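Dealer wants to be "official car" of our table tennis open - what should be in the agreement?

7 min read
Community Help > Clubs and Events > Sponsorship

Tien-fu Yang

I help run the Postton Open, a table tennis tournament held every May. Last year we had 331 players over two days, mostly adults, with a junior draw on the first morning. Up to now our sponsors have been small: a pizza place, a physical therapist, and a shop that gives us balls at cost.

This year Drultov Motors, a dealership on the edge of town, has offered to be the official car sponsor. They would pay us a fee, park two cars at the venue, and lend us a third car for the weekend to pick up umpires and a few out-of-town players from the train station. In return they want their name on the barriers, a line on the entry form, and the exclusive right to be the only car business at the event.

They sent over an agreement that is 18 pages long. Most of it looks like it was written for a bigger event than ours. These are the parts I'm stuck on:

The exclusive right covers "automotive and related services." One of our small sponsors is a tire shop that gives us $560 a year and has done so for a long time. I don't want to lose them, and I'm not sure whether a tire shop counts.

One of the two display cars would be indoors, in the lobby of Ratitz Hall. The hall manager has said yes on the phone but nothing is in writing. I don't know what rules there are about a car inside a public building.

The loaner car would be driven by our own people. The agreement says the club is "responsible for the vehicle while in its possession." I called our insurance agent and got a vague answer about the club policy covering the hall and the players.

They also want the names, phone numbers and emails of everyone who enters. I said I would get back to them on that. Entries open in a few weeks and the form has to be settled before then.

Has anyone done a deal like this with a dealer? I'd like to know what is normal to ask for and what to cross out. We can't really pay a lawyer for more than an hour or so.

14 people found this useful

Chih-ming Ho

I ran sponsorship for a badminton event for several seasons and we had a dealer on board for most of them. None of what they're asking for is strange. A long agreement usually means someone at the dealership took the one they use for a golf outing or a college team and changed the name at the top. They will expect you to mark it up, so mark it up.

Start with the exclusive right. "Automotive and related services" is too wide. It covers the tire shop, and it would also cover a car wash, a body shop, an auto parts store and probably a gas station. Ask them to change it to "sale or lease of new and used passenger vehicles." That's what they care about. They don't want another dealer's banner next to theirs. If their service department sells tires they may push back, and in that case ask for a named exception. You list the tire shop by name in the agreement as an existing sponsor that may continue at its current level. I've never had a dealer refuse that. Call the tire shop before you sign and tell them what is going on, so that they don't find out from the poster.

Check how long the exclusive right lasts as well. Ours said "the event and any related activity," which could have meant our winter league. Put in the dates of the tournament plus the weeks you'll be advertising it. If there is a right to renew, give it a deadline. Something like: the dealer has until the end of the summer to say yes for next year, and after that you can talk to others.

For the car in the lobby, get the hall's permission in writing, and don't stop at the hall. Call the fire marshal's office, or whoever handles that in Postton. Where I was, they wanted the fuel tank nearly empty, the gas cap locked or taped, the battery disconnected, and the car kept well clear of the exit doors. Yours may have other rules, and an electric car may be treated differently, so ask which model is coming before you call. Somebody also needs to measure the doors. The dealer's lot staff should drive it in and out, with no one from the club at the wheel. Ask what the lobby floor can hold and what goes under the tires. We used carpet squares the dealer brought.

The dealer should give you a certificate of insurance that names both the club and the hall as additional insured. They do this all the time. It's usually one phone call for them.

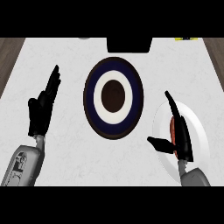
The entry list is the part I would hold firm on. Your players gave you their details so they could be put in a draw, and some of them are kids. Don't hand the list over. Offer the dealer a separate sign-up at the venue, where people who want to hear from them fill out a card, and let the dealer run a small prize drawing if they like (check the state rules on drawings first). We kept our cards at the check-in counter, and the surface matters more than you'd think. If you have something like the counter in the picture, white marble with faint gray veining, don't print the cards on plain white stock, as they hardly show up on it. Ours went on yellow card the second year and far more were filled out. You can also put one unchecked box on the entry form saying "I'd like to hear from our car sponsor," with nothing happening if it's left blank. Leave the box off the junior form.

Now the loaner car. Don't accept "responsible for the vehicle" without knowing whose policy pays. Most dealers have a garage policy that can cover a loaner with listed drivers. Ask them to confirm that in writing, with the deductible. We agreed to pay the deductible if one of our drivers was at fault, and nothing beyond it. Limit the drivers to five people, all over 25, and send the dealer copies of their licenses ahead of time. Write down the mileage and take photos of all sides of the car at pickup and again at return, with someone from the dealer standing there both times. Your club policy almost certainly doesn't cover this. Your agent being vague tells you to write the question in an email and ask for a reply in writing.

A few smaller things I'd add to the agreement:

- Fee paid before the entry form is printed. Half before and half after the event is also common, but then you chase the second half.
- Who pays for the barrier banners, and who keeps them.
- What happens if the event is canceled. Ours said the dealer got a credit toward the following year for anything they hadn't received.
- You approve any ad that uses the tournament name or a player's picture.
- No engine running, no horn and no key-fob alarms during play. It sounds fussy until one goes off at match point.

With your hour of lawyer time, send the marked-up copy ahead and ask only about the indemnity section and the insurance section. Those are the two that can cost you real money.

31 people found this useful

Comments on this answer (3)

Tien-fu Yang: Thank you, this helps a lot. The tire shop was fine about it when I called. Do you remember whether the fire marshal came in person or just gave you a list?

Chih-ming Ho: Both. A list by email, then someone walked through the evening before we opened. Book that early. Ours came on the Wednesday one year and the car wasn't even there yet, so he had to come back.

Tien-fu Yang: OK, calling them this week. The car is a gas model, I asked.

courtside_dad

Not a sponsorship person, but I've played in a few of these with a car in the lobby. Please don't put it where people line up for the draw sheets. At one event the line went right along the side of the car and people's bags kept rubbing against it, and the guy from the dealership spent all day asking players to step back. Rope it off with more space than you think you need. Bags with shoes hanging off them are the worst.

6 people found this useful

Tsao_league_sec

I'd just take the money and sign it. We've had a dealer for years with a one-page letter and there has never been a problem. Eighteen pages is ridiculous, tell them you'll do a one-page letter or nothing.

As for tires, a tire shop isn't a dealer, so I wouldn't bring it up at all.

2 people found this useful

Comments on this answer (2)

Chih-ming Ho: I'd disagree on not bringing it up. If the wording stays as it is, the dealer can ask for the tire shop's banner to come down on the morning of the event and they would be within their rights. A short letter is fine if they'll agree to one, but it still needs to say who insures the loaner.

Tsao_league_sec: Fair enough on the loaner. We don't have one, ours just parks a car outside.

Related posts

Can a club give a sponsor free entries in place of banner space?
Hall wants a damage deposit for floor mats, is that usual?
How much should a first-time title sponsor pay for a local tournament?
Sponsor pulled out after the T-shirts were printed
Wording for a photo release on a junior entry form
Who drives the umpires? Mileage and insurance for club drivers

5 comments - 9 shares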